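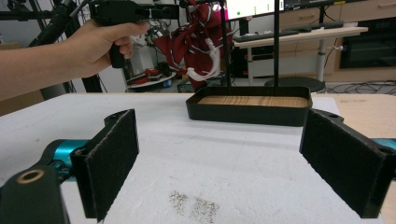 I bought the Flokness tray in May, after a spring of saving seed out of saucers, pie tins and one very tired cookie sheet, and I have used it enough now to say something useful about it. It's made by Durkau, it comes in black only, and I paid full price for mine at Bellamy, the garden store out on the Fatunholm road. I do all of my small fiddly jobs over a white surface, and I'd tell anybody who gets this tray to do the same. Look at how plainly those dark grains stand out on the white, right down to the fine specks around the two patches, and then think about finding them on a brown kitchen table! The black tray with its low walls sits farther back on the same white surface, and that's how I like to keep things set up, with the tray within reach and plenty of open space in front of it.

Now, the shape. I fussed over this more than I should have before buying, but the rounded corners are what won me over. My old cookie sheet had a rolled edge and a crimp at every corner, and poppy seed would get in there and stay until Christmas. With this one I can run a soft pastry brush all the way around and everything comes along with it. The low sides mean my wrist isn't bent up over a rim while I pick out chaff (I have a bit of arthritis in my right thumb, so I notice these things).

The same low sides are my main complaint, I'm afraid. If you carry it across the room with the window open, you will lose some. My neighbor Paloma Sorensen borrowed it for her lettuce seed and brought it back with a dish towel draped over the top, and I've been doing it her way ever since. A lid would be lovely, Durkau, if you're reading.

My other gripe is the color. Black is wonderful for pale seed, lettuce and pepper and so on, but for onion or poppy it's hopeless and I end up tipping them out onto the white board anyway. I'd happily buy a second one in cream.

It washes up fine in the sink with a drop of dish soap, and it dries fast if you stand it on its edge. I've sorted enough this summer to fill 60 little envelopes, and the tray still sits flat with no wobble to it.

Four stars from me. I'd buy it again, and I'll change it to five the day they bring out that lid.

Loretta Kasprzak
22nd August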